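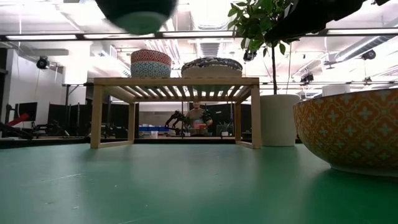
Resizing a channel-set band – worth it, or start over?

bruris_fan56
Hello all, long-time reader and finally posting because I've gone in circles on this for weeks. I have a white gold wedding band from Brisard, channel set with small diamonds the whole way around, and after two kids it simply will not go over my knuckle anymore. The local shop (Ingvarsson, lovely people, they've cleaned it for me for years) says they can't size a full eternity band and quoted me $2128 to remake it in the same style using my stones. Has anybody had one of these sized successfully? I'd need to go up 3/4 of a size, and I'm sentimental about the original metal.

Jester
Welcome! Your shop is giving you the right answer, even if it isn't the one you wanted. With stones all the way around there's no plain metal to cut into, and stretching a channel opens up the walls and loosens everything. I had a half-eternity done years ago and that was fine, but half is a different animal. I'd take the remake, and ask them to leave a plain section at the bottom so you never have to go through this again.

opal_and_oats
I'm going to disagree a little with Jester, with love! My mother's full band was opened up and a small plain bar was added at the back. It took the bench jeweler 5 weeks and she's worn it every day for three years without losing a stone. You do see the bar if you turn the ring over, and she doesn't mind a bit. It cost her far less than a remake too. I'd get a second opinion before melting anything.

Jester
Fair enough, and I'm glad your mother's has held up. Was hers channel or shared prong, though? Prongs are a lot more forgiving.

opal_and_oats
Oh, you may have me there. Shared prong, I think. I'll look when I see her Wednesday.

bruris_fan56
Thank you both, this is so helpful. I called Ingvarsson back and asked about the bar. They said they'd be willing to look at it under the scope, but they won't guarantee the stones on either side of the cut. They also said they could melt my old band into the new one if I go that way, so I'd still be wearing the same gold – I hadn't even thought to ask.

pennyweight
Ask them to put that in writing, and have the stones counted and noted on the ticket while you're standing there. Also get your finger measured twice, once in the morning and once late in the day. Mine changes a good bit in August.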